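Home Opinion Columns Archive Contact

Opening Hours Are an Engineering Decision

By Rosalind Ridgeway
Jul 21, 2024
8 min read

Most public discussion of library hours treats them as a budget line. A town has a sum of money, the sum buys a number of staffed hours, and the hours are laid out across the week in whatever pattern has been used before. When the sum shrinks, hours come off the ends. When it grows, they go back on in the same places. I want to argue that this procedure is wrong at the second step, and that the layout of hours deserves the same attention we give to bus timetables or signal timing.

The case that got me thinking about this was Idamley, where the branch library was open 33 hours a week for most of the past decade. The total never moved. The layout moved twice, both times after complaints, and both times the change had a larger effect on use than the budget cut in the neighboring town of Stetmont, where the total dropped but the daily pattern was left alone. I do not offer this as proof. Two branches are a small sample, and Stetmont had other things going on, including a street closure that lasted into November. But the direction matches what anyone who works with timetables would expect.

Consider what an hour of opening is worth. The usual answer is that it is worth the number of visits recorded during it. Door counts are cheap to collect and they come sorted by hour, so it is tempting to rank the hours, cut the lowest and call the result evidence-based. The trouble is that visits are not independent of the hours next to them. A person returning a book at ten past six does so on the assumption that the branch closes at seven. If it closes at six thirty, some of those people still come, some come on a different day, and some conclude the trip is too risky and stop. The count for the six o'clock hour falls even though that hour was not touched. I have seen this pattern labeled "declining evening demand" in a report that was then used to justify closing at six.

Timetable planners have known about this for a long time. Cut the last bus of the night and the second-to-last bus loses riders, since it has now become the one you cannot afford to miss. The last service is partly insurance. Its value shows up in the ridership of the services ahead of it, and its own numbers will always look poor. A closing hour works the same way. The final 30 minutes before a library shuts will look thin in any door count, wherever you put them, and a manager who keeps trimming the thin part will eventually arrive at noon.

The second problem is regularity. A schedule has two costs to the person using it. One is the cost of getting there when it is open. The other is the cost of knowing when that is. Planners call a timetable with even, repeating intervals a clock-face timetable, and the reason for running one is that riders can hold it in their heads. Library schedules often do the reverse. The first Idamley layout opened at nine on some days, ten on others and one in the afternoon on one more, with a lunch closure on the short days only. Each of these choices had a history. Taken together they produced a table that had to be looked up every time, and people who have to look something up before leaving the house will leave the house less often.

The objection I hear most is that irregular hours serve different groups. Mornings are for parents with small children and for retired people. Evenings are for workers. Afternoons are for students. By spreading the openings around, the argument goes, each group gets something. I accept the premise and reject the conclusion. Each group does need its own part of the day, but none of them benefits from having that part appear on unpredictable days. A worker who can use one evening a week needs it to be the same evening, every week, without exceptions for the summer. If the budget allows only two late closings, put them at the same hour and leave them there for years. The benefit comes slowly. Habits take longer to form than a reporting cycle, and this is one reason pilot programs for evening hours so often fail. They are measured before anyone has learned they exist.

Margaux Sabatier, who scheduled staff for the Idamley branch during both changes, put the staff side of this to me in a letter after an earlier column. Her point was that irregular hours are usually defended as good for patrons when they are really a fossil of shift patterns. Somebody once had a class to teach across town, so the branch opened late that day. The person left and the late opening stayed. She also noted that regular hours made her rosters longer to write the first time and much shorter to write afterward. I had not considered that, and it strengthens the case. A schedule that is easy to staff is a schedule that survives a resignation.

There is a fair counterargument on cost. Regular hours sometimes force a branch to be open when it is nearly empty. On a strict per-visit basis this is waste. My answer is that the per-visit basis is the wrong denominator for a service whose main promise is availability. We do not divide the cost of a streetlight by the number of people walking under it at three in the morning. I would not push the comparison too far, because a streetlight needs no wages and a librarian does. But between two layouts of the same total, with the same wage bill, the question of waste does not arise at all. The money is already spent. All that remains is whether to spend it in a shape people can remember.

Some towns have tried to get around the problem with self-service access, where registered patrons enter the building with a card outside staffed hours. Tomoana has run a version of this at its smaller branch. I am cautiously in favor. It extends the reachable day at low cost and it works well for pickups and quiet reading. It works badly for anyone who needs help, and those people are disproportionately the ones for whom the library is the only option. The risk is that unstaffed hours get added to the total in the annual figures, so that a branch can report longer opening while offering less assistance. If a town goes this way, it should publish two numbers and never sum them.

Data collection should change as well. Door counts by hour are worth keeping, but they measure the schedule as much as the demand. A better instrument is the failed visit: someone who arrives and finds the door locked. The Stetmont branch logged these for a while with a basic sensor on the porch and recorded 666 of them before the sensor was taken out during repainting. The figure cannot separate a patron from a person sheltering from rain, and I would not build a policy on it. The distribution is more interesting than the total. The failed visits were bunched on the two days whose hours differed from the rest of the week. People were showing up on the wrong days at the right times. They had learned the rule and been caught by the exception.

A second useful instrument is the recall test. Stop a resident on the street, any resident, and ask what time the library closes tomorrow. If most cannot answer, the schedule has failed regardless of how many hours it contains. The test costs almost nothing. I have proposed it at public meetings and been told it would measure publicity and would say little about service. I think that distinction is weaker than it sounds. A schedule that needs constant publicity has a design fault, in the same way that a door needing a sign marked "push" has one.

What I would ask of any town reviewing its hours comes down to a short procedure. Fix the total first and stop discussing it. Choose one opening time for every open day. Choose one closing time, with at most a single variant, and place the variant on adjacent days so it can be remembered as a block. Drop lunch closures entirely, even if this means a shorter day, because a gap in the middle doubles the number of times a person must know. Then freeze the result for long enough that a child who starts school under it will finish the grade under it. Resist the urge to adjust after the first set of counts.

Some of this will be unpopular with the people who use the library now. Existing users have adapted to the existing hours, and a consultation that reaches only them will return a strong preference for no change. Planners on the Serkis bus corridor met the same thing when they evened out the intervals there. Current riders objected, for sound personal reasons, and the people who would have gained were not riding yet and so were not asked.
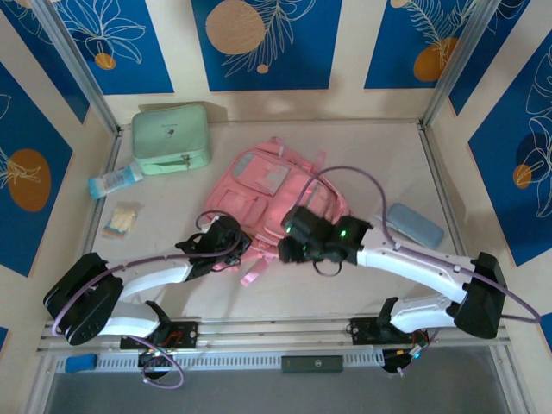
The same gap exists at a branch library. Consultation forms are placed on the front desk, where they are filled in by people who were able to reach the front desk. A mailed card, or a short questionnaire sent home through the schools, would reach a different set of households and would probably return a different answer about evenings. It would cost more than a stack of forms. Set against a layout meant to stand for years, I would count that as a small expense, and I would want it done before the hours are drafted.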